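Skip to main content
Tarnholm Bench Notes
Home | Gallery | Parts list | Contact

Gallery: looking after the gripper pair

Posted in March, updated on a Wednesday when I should have been doing something else.

Quick page this. People keep asking how we keep the hand-held grippers going between sessions so I've put the captions up with what pictures I had to hand. Two grippers, left and right, yellow fingers, black housings. They get used on clothes mostly. Shirts, trousers, bedding, anything that needs picking up and folding. Cloth is harder on them than you'd think: fluff gets everywhere, and a finger that is slightly out will pinch a hard box fine all day and then drop every sleeve.

Notes are in the order I do things. Skip about if you like.

Before anything

Battery out, tool on a towel, fingers open. Don't start with the fingers shut, you will forget and try to force them. Have a soft brush, a dry lint-free cloth, a small screwdriver and a pot for screws. The pot matters. We lost one down the back of a radiator and it held up the right-hand tool until the post came.

Fingers

Wipe both faces. Look along the edges for shiny patches, that's where the grip is going. Fluff packs into the oval cutouts, so push it out from the outside with the brush, not a pin. I used a pin once and left a scratch that snagged every jumper for a week. We swap fingers as a pair after 380 sessions or when they start to look tired, whichever comes first. Never one new and one old, they close crooked.

The spare sets come from Culura. Last batch was a hair thicker at the base than the one before, so check they slide on without a fight. If they don't, send them back, don't file them. Filed ones never sit square again.

Rails and frame

Brush first, then cloth. No oil. I know the old Nazarenko sheet says a drop of oil, that was for the earlier frame and we've had nothing but trouble from it. Oil plus lint makes a sort of grey felt and the action goes stiff by the afternoon. If a rail feels gritty, brush it again and work the fingers open and shut 11 times by hand. It normally clears well before you get to the end.

Screws

Snug, not tight. Check them at the start of the day with the tool cold. They go into plastic and the thread won't forgive you. A screw that keeps working loose wants a new screw, and a screw that spins for ever wants a new housing, sorry.

Front lenses

Dry cloth, small circles, no breath on them. Sprays are banned on our bench. If there's a smear that won't shift, use one damp corner of cloth and then dry stright away.

Labels

Keep the square code labels flat and clean. A lifted corner catches on wool. When one goes, print a new one the same size and stick it in the same spot, then write the change in the log so the left and right don't get mixed up. Yes this has happend. Took most of a morning to sort out.

Handle and trigger

Squeeze, let go, listen. Should be one clean click back. Two clicks means the return spring has hopped off its peg. Cover off, hook it back on, cover on. Ten minute job if you don't drop the spring.

Setting the gap

With the trigger fully in, the finger tips should just hold one thickness of thin cotton. Try it on an old pillowcase. Slips out: quarter turn in. Won't let go cleanly: quarter turn out. Then do the other tool the same way, and try both on something heavier, a sweatshirt will do.

Cloth check

Last job before the tools go back in the Dakivo case. 40 picks across a mixed lot of clothing, both hands, dark stuff included. Note any drops and which tool did it. Dark fabric is worth the bother, you see the lint on it and you soon find out where it's coming from.

Both tools, with dark clothing on the bed mat:

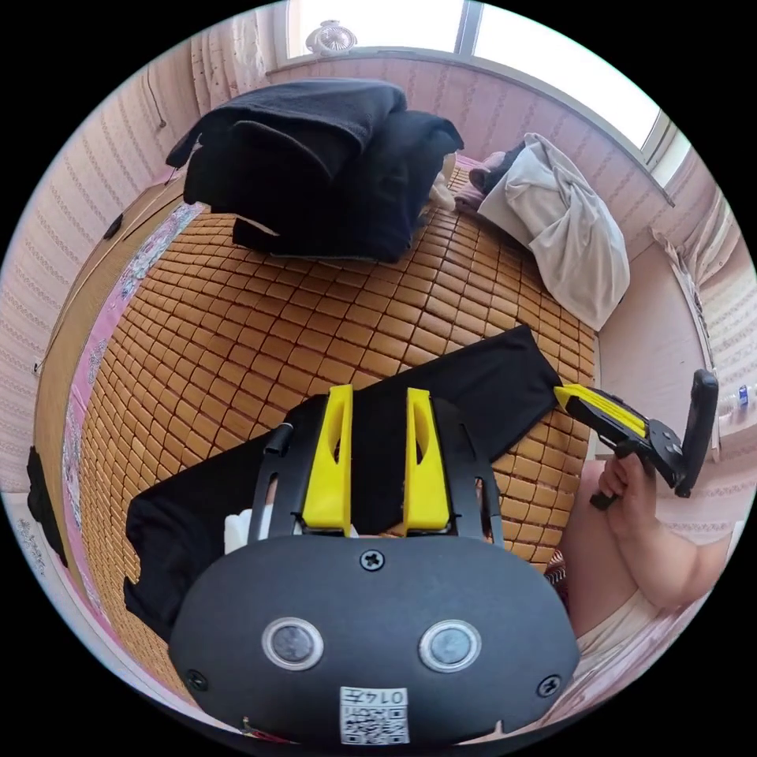
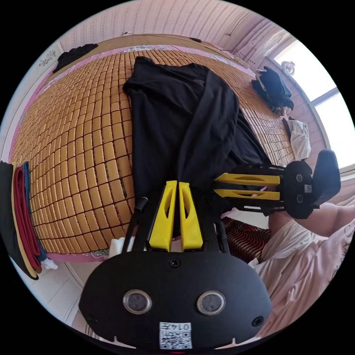 Can I fit new fingers to just the left tool and leave the right one alone?

You can, the two tools don't have to match each other. Change both fingers on the left one together, set its gap again with the cotton, then run the cloth check with both hands before you use them properly.

Parts list is on the next page. Prices need updating, will get to it.

Back to gallery index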